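We arrived to Lolness with the afternoon ferry in November, four of us and far too much luggage for one small car. Lachlan Gunn waited on the pier. He has watched birds on this coast since he was a schoolboy, and he had offered to show us the observatory on its open weekend, and also the places he likes best.

## The first afternoon

There was perhaps one hour of light left, so we left the bags in the hall and walked directly to the harbor. The wind was from the southeast, which is good here, but it was strong and most small birds stayed low in the walls. We had two Blackcaps in the garden by the chapel, a Chiffchaff that called once and did not show again, and a flock of Twite on the stubble. On the water there were Long-tailed Ducks, perhaps the bird I most wanted to see on this trip. Lachlan was polite about it. For him they are like pigeons.

Dinner was fish soup at the guesthouse. We went to bed early.

## Grisalgate

The track to Grisalgate is longer than the map makes you think. It goes beside a wet field with Snipe in it, then over a stile, then down to the old sheep pens where the observatory people have their nets. We were there at first light. The nets were closed because of the wind, but the ringer in charge explained to us how the rounds are made and let us look in the log for the autumn. They had ringed 574 birds by the time of our visit, with Goldcrest first and Blackbird second. The log is written by hand and I liked to read it. Somebody had drawn a very good Woodcock in the margin.

From the pens we climbed to the cliff. Most of the seabirds are gone at this season, but Fulmars were back on the ledges, and a Great Northern Diver was fishing close under the rocks. Later two Whooper Swans came in from the sea, calling, and landed on the loch behind us. We watched them until our hands were too cold for the focus wheel.

## The open day at Hiltora

Hiltora is the old school, and the observatory has its rooms there now. We came before lunch and it was already full. There was a talk about winter thrushes with very good sound recordings, and a second one about moths, which I missed - I was in the queue for cake. In the library they have notebooks from the first wardens and a stuffed Great Gray Shrike that has seen better days. You can buy the yearly report at the door. I bought the last two, and also the old checklist, which has a misprint on its cover.

We spoke for a long time with a couple who count waders on the bay every winter. Their best day this season was 800 Golden Plover, all in one field. They told us to try the bay on a rising tide, so we ate quickly and went. 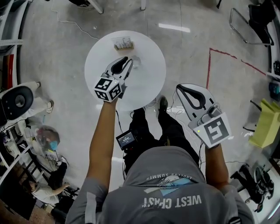 ## The bay, and going home

The advice was good. We stood behind the seawall and the tide pushed the birds toward us little by little. Lachlan estimated about 300 Dunlin, with Turnstones and a few Purple Sandpipers on the weedy stones at the end. A Merlin came through very low and everything went up. After this the birds settled much farther out and we could not do much more with them, so we packed the telescopes.

On the last morning it rained. We looked once more in the chapel garden and found one Blackcap, a Robin and a very wet Redwing. The ferry left at noon and we stayed on deck as long as we could stand it. One Little Auk flew past, which three of us saw. I was the one inside, buying coffee.

For those who want to go: the guesthouse closes for the winter at the end of November, and the shop does not open before ten. Take rubber boots for the Grisalgate track. The car rental is small, so write to them early and ask for the bigger car if you are 4 persons with telescopes.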